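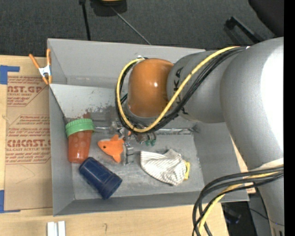
Bins, Trays and Other Places Things End Up

Posted 11 April 2018 | Album 39 | Filed under: Containers, Mild Regret

Welcome back to the album for people who own too many things to put things in. Last time it was baskets, and I got letters. One was from a reader in Pustwood who wanted it known that a basket without a handle is a bowl. I have thought about this more than I'd like.

The theme this time is the hard-sided container: bins, trays, tins, one crate. I like them scuffed. A new bin looks as if it's waiting for instructions, while an old one has heard it all before and will take your cup, your toy fish and whatever else you were carrying when the phone rang. Captions below. Click a title for the large version, and be patient with it, as the site is hosted in Grinach and runs at Grinach speed.

The gray metal bin
High at the back, low at the front, open on top. The floor is scratched all over in a way that paint companies would charge extra for. It has a cup and a toy fish in it, two objects with nothing to say to each other.

Same bin, for the seam people
There's a shiny, uneven metal seam along the upper edge of the floor. I know there are seam people because three of you wrote in about the bread tin. Enjoy.

Still the bin, sorry
The paler sloping panel on the left has picked up most of its dark scuffs and worn patches down toward the lower edge. The light wooden tabletop under the bin has my sympathy. Please, felt pads, everyone.

Enamel tray, Skorkel flea market
White once. The seller wanted 39 and I paid 32, then spent the difference on a sandwich. The chip in the corner was described to me as "original."

The same tray, in use
Keys, a lemon, two batteries of unknown health. The batteries have since moved to the drawer where batteries go to be unknown.

Biscuit tin with no biscuits
Every house has one. Ours holds buttons, and has disappointed three generations of visitors.

Bread tin, revisited by popular demand
The lid fits if you hold it the other way around and think about something else.

Parts drawers, Cheema Hardware
Out of the old shop on the corner before they remodeled. The label says 300 washers. I haven't checked and I won't be checking.

Bottom row of the parts drawers
One of them is stuck. It rattles when you shake it, so there's something in there, and I've been imagining treasure for two years. It will be hinges.

Crate, stenciled 3939
No idea. It isn't a date, and it isn't our house number. It came with the garage. Holds paint rollers and, for most of last June, a very relaxed cat.

Roasting pan, retired
Too warped for the oven, perfect for seedlings. It rocks a little on the windowsill whenever a truck goes by, which the tomatoes seem to like.

Tray from the back of a cupboard
Nothing wrong with it at all, so it has been ignored for years. I'm putting it in out of guilt.

Notes and corrections

In the basket album I called the tall one wicker. It's plastic. Four of you noticed, and one of you was kind about it.

Prints are available in the small size only. The large size came back from the printer in Pustwood looking like weather.

Next album: lids. If you have a lid that belongs to nothing, send it over. Please tell me what you think it used to fit, and don't send the one from the pickle crock again, I have it already.

Older: Album 38, Baskets
Back to all albums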